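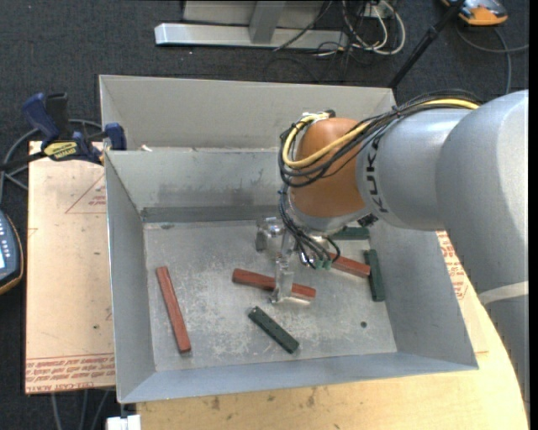 Pour Nadège Rolland, un bac où les pièces arrivent en désordre est un bac mal rempli, et il faudrait tout ranger par couches dès le départ. Je comprends l'idée. Je ne la partage pas.

Ranger des barres, ça prend du temps à quelqu'un. Chez Dusten, on l'a fait jusqu'en décembre : intercalaires en carton, barres alignées, les rouges avec les rouges, les vertes avec les vertes. Un bac complet contenait jusqu'à 200 barres et il fallait deux personnes pour le garnir. Au premier virage du chariot, les couches du haut glissaient et on recommençait.

Un bac en tôle avec des parois inclinées fait déjà une partie du travail. Les pièces redescendent vers le fond. La tôle se raye, la peinture des barres aussi un peu, et c'est le seul reproche que je trouve sérieux. Pour des pièces visibles, je garderais les intercalaires. Pour des barres qui finissent dans un châssis, non.

Je demanderais plutôt qu'on ne mélange pas les longueurs et qu'on balaie le fond entre deux lots. Olga Esteban tient à séparer aussi les couleurs. Elle a sans doute raison quand les deux références se ressemblent, mais un rouge brun et un vert foncé, on les distingue sans peine.

Le carton économisé est toujours sur l'étagère 7, si quelqu'un en veut.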